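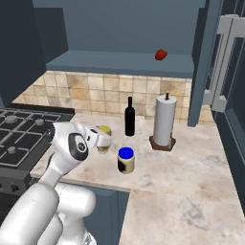
Plesetti is looking for a trademark paralegal, preferably one who can read a goods and services description without moving their lips. Our clients make household things, and much of the job is finding words for them that an examiner will accept. Take the jar with the yellow-green lid: is it a container for household use, a food storage jar, or packaging for whatever is inside? The answer decides the class, the class decides the fee, and the client will ring you about the fee.

You would look after a docket of 232 live files, most of them polite. Expect clearance searches, renewals, oppositions and the odd letter to someone who has named their café after someone else's biscuit. You will report to Niloufar Ebrahimi, who favours short emails and the Oxford comma.

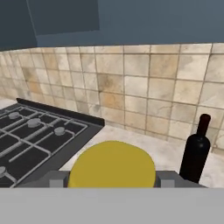
Tiled backsplash, kitchen cabinets above.

You'll need:
At least two years in a trademark practice
Working knowledge of the Nice classes (yes, 21 as well)
A calm telephone manner
Tolerance for the colour-coded deadline calendar

It's a full-time position in our Fananberg office, starting in April. There is a six-month probation, which we have all survived.

Send a résumé and a cover letter of no more than 300 words to Levente Fodor, quoting reference 644. Letters that describe the applicant as "distinctive" will be examined on that ground. We reply to everyone, eventually.

Posted January 20, 2018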